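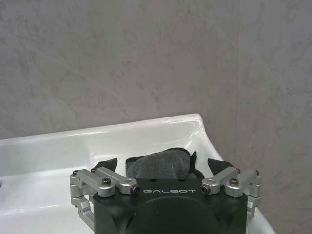
White sink, grey wall.

4 January 2025

Woke early and lay there doing sums, which is no way to start a year. The letter from Adico came before Christmas and I had put it behind the toaster on the grounds that nothing good arrives in an envelope that says "Great news inside". Opened it this morning with my tea. They want to move us on to a new plan called Turnus. Estimated yearly cost £1,644. Then a graph with no numbers up the side, then a photograph of a family laughing at a kettle.

Turnus works by shifting when you use your electricity. You get a cheap rate at night and through the middle of the day, and a dear one in the evening when everybody is in and wants their dinner. The letter calls this "flexing". I have been told to flex by people who have never tried to get a tea on the table before eight. Apparently you can run the washing machine at three in the morning. I've heard our washing machine. It would have next door round with a torch.

What I can't find anywhere is what they think we use. The estimate must be built on something, but the letter only says "based on households like yours". Which households? We had the back bedroom shut up for most of last winter and then Mum was with us from September with the heater going day and night, so I don't see how anyone could say what we're like. I'm not sure I could.

Read the meter before breakfast and again at 7 in the evening. Wrote both down in the back of this book. I mean to keep it up for a fortnight and then compare with what the little screen in the hall says, as I have never believed the screen. It gives you an amber light for boiling an egg.

Rang Elias Geagea at lunchtime because he went over to it in the autumn and had been going on about it. He is very pleased. He says he has saved a packet. I asked how much and he said he hadn't sat down with it yet but you could tell. Tell how? He said the house felt cheaper. I like Elias a great deal but this is the man who bought the magnetic thing for his radiators. He did say one useful thing, that you have to ring them if you want to leave inside the first year and there's a charge, and that it isn't on the first page.

It isn't on the second page either. Found it on the back of the fourth, in grey. 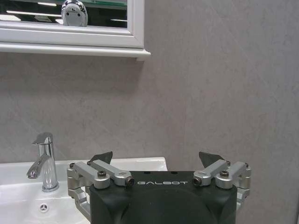
What happens if we just ignore the letter?
Adico leave us on the rate we have now until the present deal runs out in September, and then we drop on to the standard one unless we've picked something else.

So there's no hurry at all, whatever the red box on the front says about acting now. I went over that paragraph three times to be sure. The red box is about a "welcome credit" that goes off the first bill, and when you look into it the credit is £22. I don't call that a reason to do the hoovering at midnight.

Did go and look at two others, to be fair to Adico. Manar have a fixed price that is a bit higher than what we pay now but doesn't care what time of day it is, and I found I rather warmed to that. Their website wouldn't give me a figure until I had handed over my phone number, so I closed it. Ogola are the ones who sponsor the bus shelters. They say you could win 1,000 pounds simply for asking for a quote. I'd be happier if they took the prize money off the bills, but then I don't suppose it would look as jolly on a bus shelter.

J thinks I'm being an old misery and that we should take Turnus and be done with it. J also leaves the immersion on. We had words, not bad ones, and agreed that we'd wait for my fortnight of readings. If it shows we're using most of it in the evening then I can't see the plan doing anything for us except making me cross at teatime. If it shows we aren't, I'll say so, and I'll write it here where it can be held against me.

Cold again tonight. Put the extra blanket on Mum's bed and she asked what it had cost to run the heater today. I told her not to be daft and then went and looked at the screen. Amber.

Must remember: ask Elias for an old bill and a new one, side by side. Bins. Stamps. Find the last letter from Adico, as I'm fairly sure it promised something quite different.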